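Druckansicht | Artikel per E-Mail versenden

Oktober -- Bericht von Burgi Brunner, Projektleitung Clarkenside

Zwischenbericht an die Förderstelle: Räumung und Neuordnung der Gemeinschaftsräume im Haus Clarkenside

Der vorliegende Bericht umfasst den zweiten Förderabschnitt. Gegenstand der Förderung ist die Räumung der Lager- und Aufenthaltsräume im Erdgeschoss, die Erfassung der dort verbliebenen Gegenstände sowie die Vorbereitung der Räume für die Nutzung als Kleiderausgabe und Lernwerkstatt.

1. Stand der Arbeiten

Im Berichtszeitraum wurden 491 Gegenstände erfasst und einer der vier Kategorien Weitergabe, Eigenbedarf, Prüfung oder Entsorgung zugeordnet. Davon gingen 133 an die Partnereinrichtung Abugri, mit der seit dem Frühjahr eine schriftliche Vereinbarung besteht. Die Zuordnung der Textilien lag bei Cecilia Akolgo, für Elektrogeräte und Leitungen war Elikem Opoku zuständig. Das Erfassungsblatt wurde nach den Anmerkungen der Förderstelle um eine Spalte für den Zustand ergänzt.

Der hintere Lagerraum ist vollständig geräumt und besenrein übergeben. Im Aufenthaltsraum dauern die Arbeiten an. Textilien werden dort gesichtet, gefaltet und in die von der Firma Jivton gelieferten Kartons gelegt; Gürtel und anderes Zubehör werden getrennt verpackt und mit einem eigenen Etikett versehen.

2. Elektrik und Bodenflächen

Als aufwendiger als geplant hat sich die Ordnung der Leitungen erwiesen. Mehrfachsteckdosen und Kabel liegen teilweise noch auf dem Fliesenboden und erschweren sowohl die Reinigung als auch das Aufstellen der Regale. Nach dem Konzept von Herrn Opoku sollen sämtliche Leitungen gebündelt und an der Wand geführt werden -- die erforderlichen Kabelkanäle sind bei Flerkus bestellt. Verpackungsreste und Folien werden künftig am Ende jeder Schicht eingesammelt.

Stand im Aufenthaltsraum: Leitungen am Boden, Textilien in der Sichtung

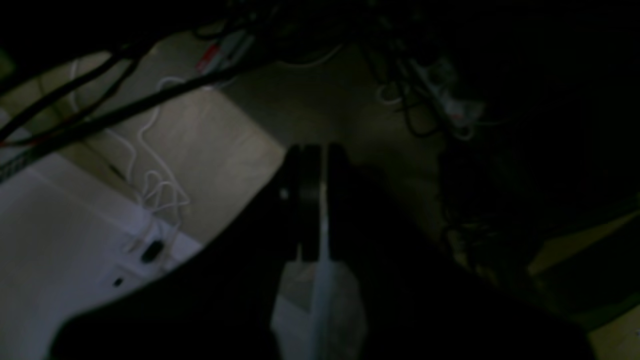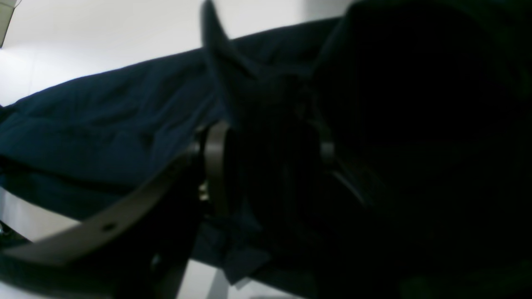 3. Mittelverwendung und Abweichungen

Die bewilligten Mittel wurden bislang zu 58 Prozent abgerufen. Eine Abweichung vom Finanzplan ergibt sich bei den Sachkosten: Die Kabelkanäle waren im ursprünglichen Antrag nicht enthalten. Kekeli Abubakari hat hierzu eine Umwidmung aus der Position Transport vorbereitet, die diesem Bericht als Anlage 2 beiliegt. Eine Erhöhung der Gesamtsumme wird nicht beantragt.

4. Weiteres Vorgehen

Im nächsten Abschnitt werden die Regale montiert und die Kartons nach Größen eingelagert. Die Abnahme der Elektrik erfolgt vor der Montage. Offen ist die Frage der Beschriftung für die Kleiderausgabe, für die Abena Baidoo einen zweisprachigen Entwurf vorlegen wird. Wir bitten die Förderstelle um Rückmeldung zu Anlage 2 -- ohne die Umwidmung kann die Rechnung der Firma Flerkus nicht fristgerecht beglichen werden.

Drucken | Per E-Mail weiterleiten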